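Subject: Re: [chapter-officers] Handover of the Programs desk, January
From: Revathi Achari
To: chapter-officers list
Cc: Radek Kratochvíl, Anežka Malý

Replies inline. Revised handover list follows. 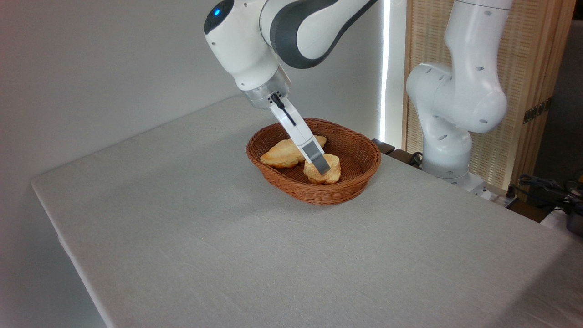

1. Accounts and access

Čestmír Trnka wrote:
> The outgoing Programs officer still owns the Skudton calendar and the
> sign-up forms. Can we just share the password with Anežka until the
> end of term? Also, I count 100 names on the member sheet but the
> mailing list shows 18 fewer. Which one do we use for the election
> notice?

No shared passwords. Skudton allows a transfer of ownership under Settings, Members, Transfer. Radek has to start it and Anežka has to accept it from her own student address. The request expires after 9 hours, so please agree on a time first. The forms move with the calendar. The old response sheets do not, and Radek should export those separately as CSV.

For the election notice, use the member sheet. The list is missing everyone who joined at the fall fair, as that batch was never imported. I will import it tonight and post the bounce report.

2. Room bookings

> Do the bookings in Podberg Hall carry over or do we apply again?

They carry over if the name of the organization stays the same. The contact person has to be changed on each booking. There are 9 of them for the spring term. The form takes only one booking at a time.

Two of the bookings overlap with the Kanurcombe lab open house. I suggest we release both and ask for the small seminar room, which has a projector but no wired network. If anyone needs wired network for a workshop, say so before I send the request.

3. Turnover meeting

> Sabina asked whether the meeting needs a quorum.

Yes, under section 2 of the bylaws, for the vote to confirm new officers. The reports can be read without one. Proposed order:

18:00 reports from outgoing officers
18:30 vote
18:45 signing of the officer forms
19:00 open questions

Outgoing officers should upload their reports to the shared folder beforehand, PDF only. Last year's Programs report was a Chuensuk project file and the department office could not open it.

4. Still open

- Key to the equipment cabinet: Sabina has one, the second is not signed out to anyone on the sheet.
- Domain renewal: due in March, card on file belongs to a former president.
- Archive of this list: public or members only? I have no strong view. Current setting is members only.

Please reply on the list, not to me directly.

Revathi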